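November
By Wilma Forsyth

Vardale has 22 guesthouses now, and every one of them will sell you a good night's sleep. The Grornari, at the top of the hill, charges an extra 40 dollars for its "deep rest" room. I asked what was different about it. The thread count, I was told – 600.

Stelios Pappas, who bought linen for hotels until he retired, doesn't think much of that number. "You can twist thin threads together and count each one," he told me. "I've slept fine on 200 and badly on 600."

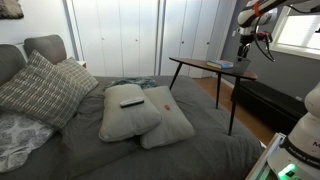 What the money buys

Mostly a pillow menu and a card about breathing. I slept the way I do at home, badly until two and then well enough. Hjørdis Halvorsen, who runs the place, says 83 percent of guests report better sleep. Better than what, the form doesn't ask. The cheaper room down the hall faces away from the road, and I'd book that one.

Last updated: November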